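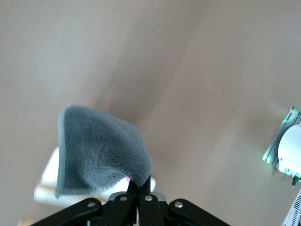
Gray microfiber cloth with hemmed border.

Pedel Microfiber Cloth, Slate Gray
Sold by Gukell Household Supply

The Pedel is a general-purpose cleaning cloth for kitchens, bathrooms, glass and painted surfaces. It has a soft pile and a narrow hem in a slightly darker shade. It can be used dry for dusting or damp for wiping down, and most jobs need no cleaner at all.

Sizes and packs
Small – 13 x 13 inches, pack of 5
Large – 20 x 20 inches, pack of 3
Trade carton – 90 small cloths, one color

Colors: slate gray, white, rust. Rust is sold in the small size only. Colors can vary a little from one batch to the next, so order enough for the whole job if you need a match.

Using the cloth
For dusting, use it dry and shake it out outdoors when it stops picking up. For counters and tile, wet it, wring it well and fold it in quarters. Turn to a clean face as each one gets dirty. For windows and mirrors, wipe with a damp cloth first, then finish with a dry one. Do not use on unsealed wood or on hot stovetops.

Washing
Wash before first use. Machine wash warm with a small amount of liquid detergent, apart from cotton towels, which leave lint in the pile. No bleach and no fabric softener – softener coats the fibers and the cloth will smear. Tumble dry low or hang. Do not iron.

Cloths that have gone stiff can often be brought back with a 20-minute soak in warm water and a plain rinse cycle.

Related items
Tasa floor pad, fits the Tasa flat mop
Matubbar spray bottle, empty, with adjustable nozzle
Pedel glass cloth, flat weave

Shipping and returns
Orders leave our warehouse within two working days. Trade cartons ship separately and may arrive on a different day from the rest of your order. Unwashed cloths can be returned in the original band within 53 days. Washed cloths can be exchanged if the hem has come loose.

For trade accounts and carton pricing, ask for Fermín Ojeda. Questions about an order already placed go to Tormod Kvam at the order desk.

Page updated 2/20/20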